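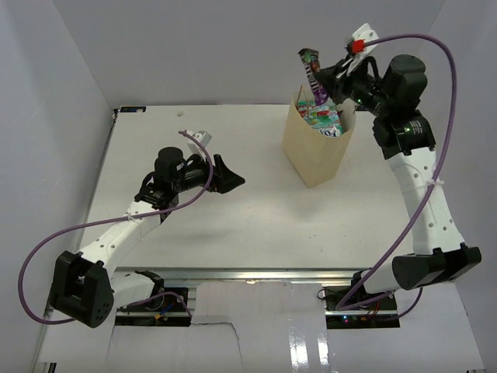

Priya Alcantara asks if we can close this ticket, or if the release rule for bag packing is still open on the Mesach side. She also asks why the speed limit was lowered to 60 when the old sheet says 100.

Search tickets Enter keyword

Status: waiting for confirmation
Opened: September 19, 2022

Reply from cell support, Ovisville:

Dear Priya, the rule is still open. I write what we have agreed until now.

The value 60 is percent of the normal arm speed. It is valid only when the gripper is above the bag and a package is in the fingers. For all other moves 100 stays allowed. The old sheet from April did not make this difference, so both numbers are correct in their place.

For the release, please follow section 13 of the Edard handling rules. The lower end of the package must be inside the bag opening before the fingers open. Do not drop from above the handle. Long packages may go in tilted, but they should not be pushed against the item which is already inside.

The second arm must keep its gripper closed and stay on its own half of the table until the first arm is back.

Still open: rule 2 does not say who stops the run if the bag falls over. I have asked Palomino for the wording. Please leave the ticket open until I attach it.

3 comments · 1 share

Related tickets
Bag handle caught on fingertip
Cable ties: when to check them
Edard handling rules, change list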